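Primer post del año, Jan 1, 2020, y lo escribo deprisa que tengo la cena a medio hacer.

Propósito: ordenar el rincón del escritorio. Ya está, no hay más propósitos. Desde junio arrastraba lo de la silla, que cojeaba y chirriaba cada vez que me echaba para atrás. La compré de segunda mano en Fliltton, 20 euros, malla negra, con reposabrazos. Cómoda, eso sí. Miré una nueva en Onex y pedían 253. Ni hablar.

Así que tocaba mirarla por debajo. Tornillos, ruedas, pelusas (muchas pelusas, qué vergüenza). Y de paso vaciar cajones, que el mueble blanco lleva una cajonera entera y yo guardo ahí hasta tikets de hace años.

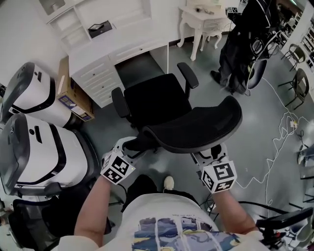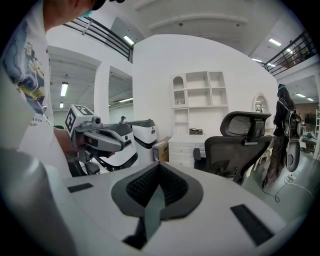 Simão Carrilho me escribió anoche que no apretara nada sin quitar antes el asiento, que él lo hizo al revés con la suya y se cargó una rosca, y que a las ruedas les pase un peine viejo para sacar los pelos. Lo del peine, apuntado. Lo de quitar el asiento... son cuatro tornillos, a ver si encuentro la llave.

Pendiente: fieltros para las patas de la mesita, una balda para los libros y decidir que va en los huecos de la estantería. De momento, nada. Me gusta así, blanca y despejada.

Sigo otro día, que se me pega el arroz.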